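Stuller Street shared kitchen back in use after refit

Posted June 2, 2024

TOSVILLE - The shared kitchen on the first floor of the Palitton building on Stuller Street is open to residents again after a refit that began last November. The work took in the counters, cabinets, floor, sink and dishwasher. Residents can use the room from early morning until late evening, and the booking sheet for larger meals is back on the hallway board.

The kitchen serves 19 apartments, most of them studios with a two-burner stove and a bar sink. Tenants there have long used the shared room for anything bigger than a pan of eggs, and for washing up afterward. During the closure they had the use of a small pantry on the second floor, where the sink was too shallow to take a stockpot and there was no dishwasher.

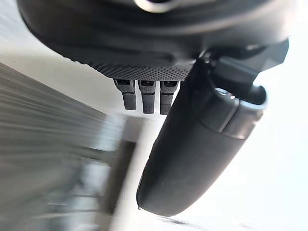
In the shared kitchen, Palitton building, Stuller Street.

The building's management said the old sink was the main reason for the project. It was a single basin, and anyone soaking a roasting pan tied it up for the next person. A slow leak under the counter had also swollen the base of the cabinet next to it. Once that cabinet had to come out, management decided to replace the full run.

The new sink is a double one in stainless steel, with a large basin on the left and a narrower one on the right, set into a white countertop. The large basin is for washing and soaking. The narrow one is meant for rinsing and for draining, and a roll-up rack of metal rods sits across it for that purpose. The faucet has a single lever handle.

Ruangrit, the Tosville firm that did the work, also laid the new floor, a gray wood-grain finish. The white lower cabinets have silver bar handles in place of the old round knobs, which tenants had complained were hard to grip with wet hands.

The rack cost less than most of the other items but got the most discussion at the tenants' meeting in the spring. Some people wanted a standing rack on the counter, like the one they had before. Others said the standing rack filled up with plates that stayed there for days, and took up the space where people wanted to chop vegetables. 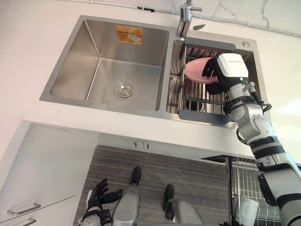 The compromise is that plates and bowls may be left to drain on the rack for up to an hour. After that they should be dried and put away or moved to the dishwasher. The rack can be rolled up when someone needs the full basin, and it should be rolled out again afterward. Knives are not to be left on it at any time.

Residents are also asked to scrape plates into the trash before they go near the sink. The old drain was cleared twice last year, and the second visit came to $182, which was paid out of the shared supplies fund. The drain in the large basin has a strainer, and it should be emptied after each use.

The dishwasher is the other big change. The old machine had stopped draining properly well before the work started, and a good number of tenants had given up on it and washed by hand. The new one has a black door that folds down, with a rack of upright tines that slides out for loading.

Management has put up a one-page sheet on how to load it, drawn up after the first few days of use. Plates go between the tines, all facing the same way. Pots with wooden handles and anything cast iron should be washed by hand. Detergent is kept in the cupboard over the counter and is paid for by the building - tenants do not need to bring their own.

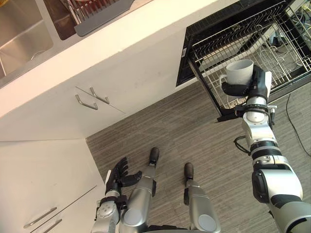

Mugs have a section of the sheet to themselves. They go in upside down so they don't fill with water, and they should be set far enough apart that the handles don't knock together. Several of the older building mugs were chipped, and those have been thrown out. A box of replacements is on order. Until it arrives, tenants are asked to bring back any building mugs that have made their way upstairs.

Whoever fills the last space in the dishwasher starts it. Whoever finds it clean empties it. Management said this is the same rule as before, and that it worked well enough when the machine did.

The refit was paid for from the building's repair reserve, and rents are not affected. Tenants will see no change in the monthly shared supplies charge this year. The deposit for booking the kitchen for a group meal stays the same, and it is returned once the room has been checked.

A few jobs are still to be done. The shelf labels have not been printed, one of the overhead lights is waiting on a part, and the pantry on the second floor needs to be cleared. Anything left in the pantry refrigerator should be collected by the end of the month. Food without an apartment number on it will be thrown away.

The kitchen will close for one morning later in the summer so that Ruangrit can go over the seal along the countertop. Notice will be posted on the hallway board at least a week ahead. Problems with the sink or the dishwasher should be reported at the front desk or written in the repair book by the mailboxes.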